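I have a spreadsheet open with a tab called "arm money" and it has been open since May. Every time I think I'm done with it, somebody in the lab remembers a cable. So before the year runs out I wanted to write down where we've got to, mostly so Marites stops asking me in the kitchen!
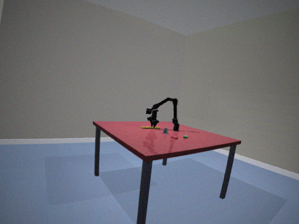
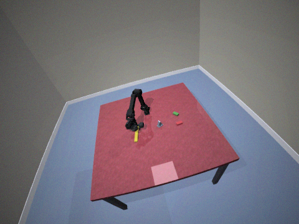
Lumbao Manipulation Group | Simulation and Planning

We've been doing everything in simulation so far, one black arm on a red table with a few little things to reach for, and it has cost us next to nothing. The real version is where my stomach starts to hurt. The Breltar quote came in at $2,885 for the arm by itself (no gripper, no mount, no power supply, and shipping is "to be confirmed", which I have learned to read as "sit down first"). Cikadmont wants more up front but they throw in the gripper and 3 years of repairs, and I keep going back and forth.

Analyn Dagdag did the smart thing and made me list what we use in the sim before I looked at any more catalogs. An arm, a gripper, a table, small stuff to move. That's a short list! I had been pricing a second arm, a conveyor and a fancy lighting kit, and none of those are in anything we've run. I took them all out and felt sick for an hour and then felt great.

Then there's the table. In the sim the arm just sits on the tabletop and never wobbles, and you can make the top shiny or dull by changing a setting. A real bench that stays put costs real money, and I'd budgeted zero for it. Sistden sells a heavy one with a nine-week wait, so that order has to go in before the arm does or we'll have a robot living in a box under my desk.

Marites Sebastian wants two spare sets of gripper fingers on the first order. I said one. She reminded me what happened to the label printer, so it's two.

Still missing from the tab: an emergency stop, a camera mount, and whatever we pay the electrician. If you've bought a small arm lately and there was a line you forgot, please leave it in the comments, I'll add it tonight.

We use cookies to remember your preferences. Accept | Manage settings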